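# Durkomano FAQ

Questions we keep getting since the May write-up went around. If yours isn't in the list, open an issue and we'll try to fold it in next time we edit.

### What is Durkomano, in one sentence?

A way of teaching a robot arm to move around in homes it has never been in, using only the camera on its wrist, by training it to guess which way is up and how far it has turned before it is allowed to learn anything else.

### Why start with "which way is up"?

Wrist cameras tip over constantly. The arm reaches sideways and suddenly the floor is a wall. Most policies just have to soak that up from demonstrations, and they soak it up badly. We wondered what would happen if we gave the network that one job first, and wow, it helped more than any of us had bet on (Tarmo Kalniņš had money on "no difference" and has paid up).

### How much data did you use?

2,963 short clips, all recorded indoors in lived-in homes. No lab shots at all. Each clip comes with the joint angles from the arm, so the tilt label is free. You never have to draw a box or click on anything!

### Do you throw away clips where nothing is being picked up?

No, and please don't do it with your own data either! Our first filter, a script called Rumex, dropped every clip without an object near the fingers. Pretty sensible, we thought. Then Embla Westerberg put the dropped clips back in for one run, and tilt error on unseen homes went down by 40 percent. It was the best afternoon of the whole project.

What those clips have is long straight edges. Window blinds are wonderful for this: a whole stack of parallel lines, plus a headrail and a sill to tell the network which end is which. When the wrist is rolled well over, the slats lean with it, and the angle is sitting right there in the pixels.
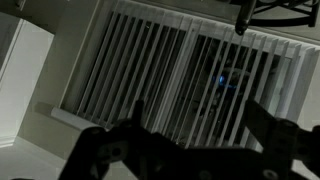
Gediminas Bite disagrees with part of this. He wrote to us that straight edges are a crutch, that a network fed on slats and door frames will fall apart in a tent or a round room, and that we should report results with the strongest lines blurred out before claiming anything about "up" in general.

Fair point, and we ran it. With the lines blurred, the method keeps a smaller lead over the baseline. So he's partly right: edges do a lot of the work, but shading and the general layout of a room seem to carry some of it too. We'd love to see somebody try a tent.

### Does it work in dim rooms?

Better than we feared. Evening clips are a bit worse than daytime ones, mostly when the wall and ceiling are the same gray and the corner between them fades out. Color barely matters. We trained one version in black and white and had trouble telling the scores apart.

### Don't the gripper fingers block the view?

All the time, and we leave them in. Siiri Dzene tried masking them out and the policy got clumsier at reaching, probably from losing track of where its own fingers were. For the tilt step alone, masking makes no difference that we could measure.

### How many demonstrations do I need after the tilt step?

We used 161 for the drawer task. Without the tilt step, we needed over twice that to reach the same success rate. Please don't treat this as a promise for your task. Drawers are friendly. Laundry is not, and we have a folder of very sad towel attempts to show for it.

### Can I use a different arm?

Yes, if you can read its joint angles at the same time as the camera. Check your clock sync first. Merike Zariņš lost a week to a delay between the two streams, and the symptom was sneaky: training looked fine and everything drifted on fast turns.

### What's still broken?

Mirrors. Also dark windows at night that reflect the room back, and anything hung crooked on purpose. The network trusts a slanted picture rail far too much.

### Where's the code?

The training code is in the `kabbaj` folder of the main repo. Start with the small config, which runs on 2 GPUs. The drawer policy has its own readme and it's a little out of date; the flag is now `--roll-first`, not `--tilt-first`.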